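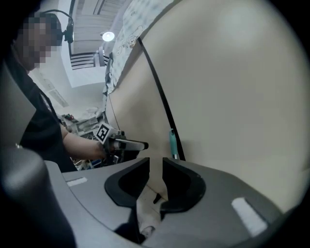
Khôi Châu

Section 5. Fitting and checking the fingers on the Trister hand-held gripper

Applies to hand units in the Wakance cell. Last revised 15/05/2020.

Do this section whenever a finger pair has been changed, and again after every 600 cycles. Two people make it easier, one to a gripper, with headsets on if the line is running.

Before you start

Switch the hand unit off at the battery. Have a 2 mm hex key, a lint-free cloth and the grey Fendis feeler card ready.

CAUTION: Keep your own fingers out of the gap while the trigger is unlocked. The spring closes the jaw even with the power off.

Steps

1. Lock the trigger and wipe both black fingers. Get right into the scooped inner faces, as grit there will throw off the zero.

2. Slide the left finger onto its post until it clicks. Fit the right finger the same way and do up both screws by hand.

3. Look straight down over the housing. The fingers should face each other with a narrow, even gap. If one leans, loosen its screw a quarter turn and reseat it.
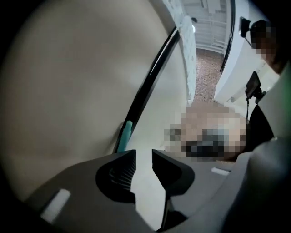

Figure 5-2. Finger pair from behind the housing, ribbed face on the left finger.

4. Tighten both screws with the hex key. Stop when you feel resistance — the posts are aluminium and strip easily.

5. Check the square marker on top of the unit. It must sit flat on its mount with clean corners. Replace it if the print is scratched or the edges are lifting.

6. Unlock the trigger, then open and close the jaw slowly, 5 times. The movement should be smooth the whole way.

7. Switch on and hold the jaw closed until the zero is stored. The reading in the Alemneh software should settle between 0 and 200. If it doesn't, go back to step 3.

Note: Don't peel off any tape on the housing to clean under it. Wipe around it.

Note: Older software shows a reading of 3,110 when the finger sensor is unplugged. Reseat the plug at the base of the handle and repeat step 7.

Write the date and unit number in the cell log, then carry on to Section 6, Camera check.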